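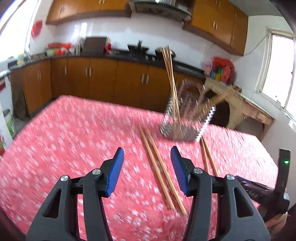 Chopsticks on a floral tablecloth.

Chantelle Msimang did not plan to run a noodle place. She was keeping the books for a bakery in Killow when the lease on the corner unit came up, and she signed it in July with two months' rent in hand.

"I had 21 seats and one good soup," she says. "The soup was my aunt's recipe. I've changed the salt and that's it."

Khumalo, as she named it, now opens at 11 in the morning and closes when the broth is gone. Her cook, Dumisani Mnguni, starts the bones the night before. "People ask for it thicker," he says. "I tell them to come at closing."

Msimang wants a second stove next. "The landlord has my letter," she says.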